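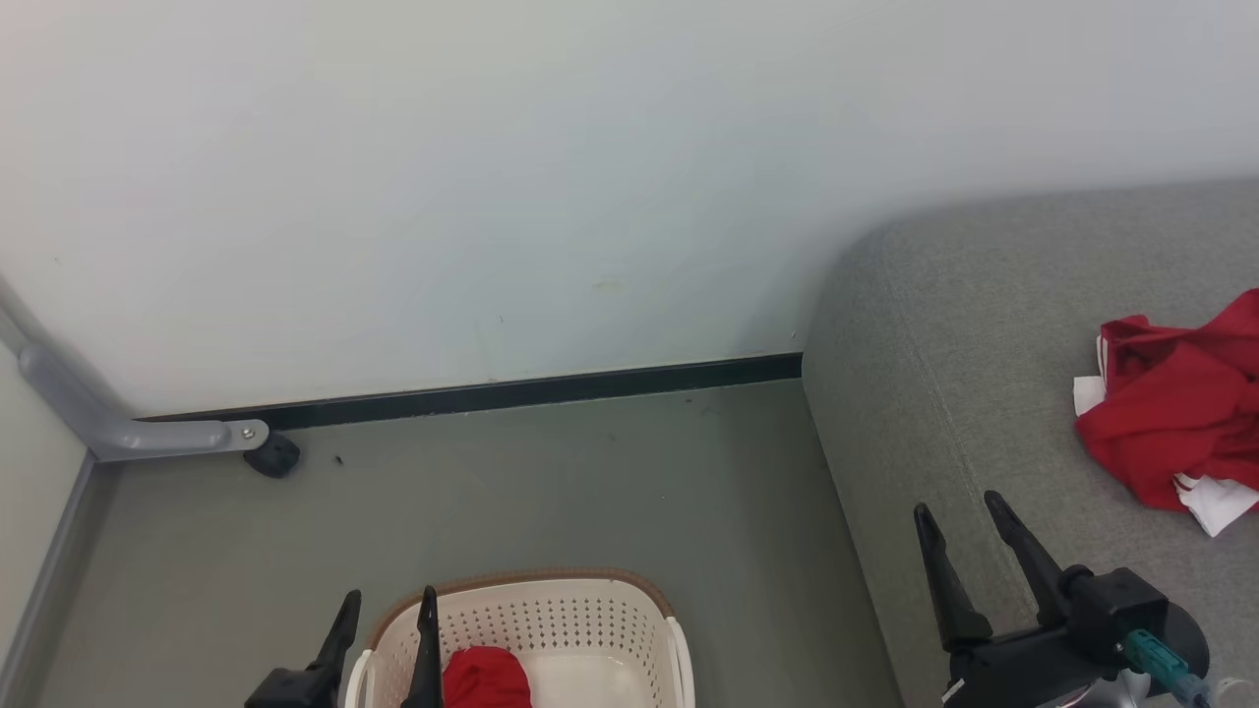 Slide 1 - Good morning and who I am

Say hello, wait for the door to close.

My name is Madalena Vilela. I edit the recaps at Sinivier, a small site that writes only on reality television. Before that I was a story assistant on two seasons of Draleldale, so I have sat on both sides. English is my third language. If I say a word in a strange way, please raise your hand.

The talk is about the replacement: what happens to a show when a main person leaves in the middle of the season and another one comes in.

Slide 2 - The Draleldale case

Remind the room. Draleldale is a show about a country hotel. Emrys Gittins was the manager from the first season. In the second season he left after episode four, for a family matter. The new manager arrived in the next episode.

Ask: who watched it? Who stopped watching when he left?

We had nearly no material of the goodbye. Emrys left the hotel at six in the morning and there was one crew awake. The editor made a full scene from one walk to the car and a phone call recorded later. Viewers wrote to us that it was the saddest moment of the season. I still think the phone call is too long.

Slide 3 - What the recap writer sees

The recap writer has the finished episode and the posts of the cast. Often these two do not agree. The episode says "the staff is in shock." The cast member writes the same evening that all of them knew for weeks.

My rule at Sinivier: write first what the episode shows, then what the person said, and keep a clear line between them. Do not mix them in one sentence.

Read the two headlines slowly. Give people time to compare.

First: "Emrys walks out on Draleldale."
Second: "Emrys leaves Draleldale mid-season to be with family."

The first one had more clicks. We changed it after two hours - I was the one who asked for the change, and I would ask again.

Slide 4 - The person who comes in

MacAulay, the new manager, had a hard start. Every scene compared her with Emrys, also when she was only ordering towels. In the recaps we did the same thing. I counted her name in my own text for episode five and it was always next to his.

Pause. Drink water.

Suggestion for writers: give the new person one paragraph alone.

Slide 5 - Questions

If there is no question, tell the story of the reunion special and the wrong chair. Keep it short, the Woradix panel needs the room after us.

Slides will be on the Sinivier site in November.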